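4.2 What the parents told us about storage

I went into this part of the study expecting to write about bricks, and I ended up writing mostly about boxes. We had 64 families in Bresau keep a diary through January, noting each time a construction set came out and where it went afterwards. The sets were all small ones from the Livilden range, and half came in a tub with a lid - the other half in the usual cardboard.

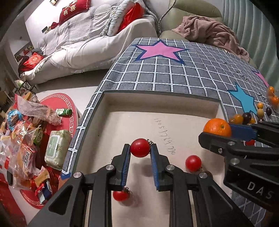

Children with a tub went back to their set far more often, 328 sessions against 211 for the cardboard group. I had a hunch that size would matter too, so we asked families to sort loose pieces by hand into large, middling and tiny. Large meant up to the size of a cherry tomato, like the red ones on the white tabletop in Figure 3, and those pieces hardly ever went missing. The tiny ones did, mostly under sofas (I checked my own as well, and found two).

Rebuilding was where I got it wrong. I thought the second and third models would be ignored, but only 11 families never tried them. Several parents said the instructions for all three models lived in the tub lid, so they were simply there when the first model fell apart. The Penrose survey asked about rebuilding in a different way, so I haven't put our numbers next to theirs.

Figure 3. Cherry tomatoes and grippers on a tabletop.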